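The arm on bench two: what changed at Galtar
January 22, 2019

Galtar runs its sample prep out of a long room in Tully. The robot went in last August.

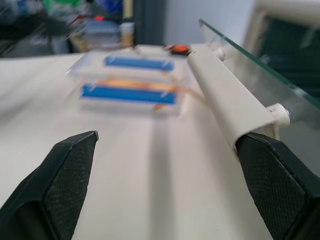

It took the boring part and left the worrying, one of the bench technicians told me before I'd got my coat off. She has been there 18 years and didn't want her name used. None of them did, fine.

Before the arm, she said, a shift meant 600 containers picked up, turned, set down. "Your thumb goes first. Then the wrist. You'd go home and not be able to open a jar."

And now? "Now I babysit." She laughed, then took it back a bit. She sets up the runs, checks the trays, pulls anything the gripper doesn't like. Lids are the main thing. If a lid sits crooked the program stops and somebody walks over. Early on that was all day long.

Her shift lead was more upbeat. No layoffs, he said, twice. Two people moved over to the Lustanine line, one retired and wasnt replaced. "So you can call that what you want."

Pay is the sore spot. The techs trained on the arm for 96 hours, partly on their own evenings according to three of them, and came out on the same grade. Management says it's under review. It was under review in the fall too.

What do they miss? Talking, mostly. "Four of us used to work that bench," the technician said. "You knew everybody's business. Now it's me and a screen." She eats lunch with the packing crew these days, just for the company.

Would she go back? Long pause. "My hand says no."

The firm wants a second arm, bought through Brostus like the first, once the count hits 4000 a week. The lead thinks by summer. The night shift has not been asked about it yet, they heard it from from a delivery driver.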